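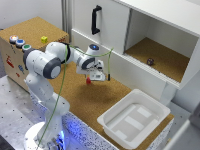 A white robot arm with a small red object in its gripper.

Trarer Community Help > Local Government and News

Newsletter got a council vote wrong, how do I get it corrected?

Posted by luvdale_eastside, 19 August 2021

I live in Luvdale and follow our town council pretty closely. Last month the council voted on whether to move public comment to the end of the meeting. The weekly politics newsletter put out by the Hollomora paper said the member for my ward voted in favor. She voted against. I was in the room and heard the roll call.

I left a comment under the online version and it was removed. I then wrote to the general address on the website and got an automatic reply, and nothing after that. The newsletter is a jokey one with a lot of opinion in it, and the item called her a few names on top of getting the vote wrong. I don't care about the names. I didn't even vote for her. But people on my street are now repeating the wrong vote as fact, and she is up for reelection in January.

Do they have to correct it? Does the request have to come from her? And is there anyone above the paper I can go to if they keep ignoring me? The draft minutes are posted on the town site but the final ones are not.

3 replies

Posted by minutes_taker

I took minutes for a different town for 8 years, so I have seen this from the other side.

On whether they have to: in most places no law forces a paper to run a correction just because a reader asked. There can be special rules when someone is claiming defamation, but that would be her matter and she would want a lawyer for it. What most papers do have is a corrections policy of their own. Look at the very bottom of the website, or on the page where they list the staff. It usually gives a separate address for corrections. The general inbox at a small paper may be read once a week by whoever handles subscriptions.

Anyone can ask. It does not need to come from the council member. You might let her office know, though. A short call from them often moves things along.

Keep the request short. Give the date of the newsletter, the headline of the item, the exact sentence that is wrong, and what it should say. Then give the source. Do not rely on the draft minutes alone if you can help it, as drafts do get changed. Ask the town clerk for the recorded roll call on that item, or check whether there is audio of the meeting. If there is a recording, write down the time at which the clerk reads the names. An editor who can check it in two minutes is much more likely to fix it.

Leave out the insults and anything about the tone. That part is opinion and they will not correct opinion. If you mix the two, you get a reply about the opinion and none about the vote.

If you hear nothing after a week or so, send it again to the editor by name and ask for a yes or no. After that you can look up whether the paper belongs to a press council. Many don't, and membership is voluntary in a lot of places. You can also send a letter for publication. Ours had a limit of 200 words when I last looked, yours may differ.

One more thing. Ask them to correct the web version and also to note it in the next newsletter. Subscribers who got it by email will never go back and look at the web page.

Posted by makori_road

Don't bother. I wrote to them twice about the Makori Road rezoning and they never fixed it. They had the lot number wrong, it was 533, and it is still wrong today. Just post the minutes in the neighborhood group and let people read it for themselves.

Posted by luvdale_eastside

Thank you both. There is a corrections address, it was on the staff page under the advertising contacts. The clerk says the roll call sheet is a public record and I can pick up a copy at the counter, no form needed. There is audio as well but it has not been uploaded yet. I will send the request with the sheet attached and copy her office.

makori_road, was your item in the newsletter or in the printed paper? The staff page lists a different editor for each.

Posted by makori_road

Printed paper. I used the general address both times, so maybe try the other one.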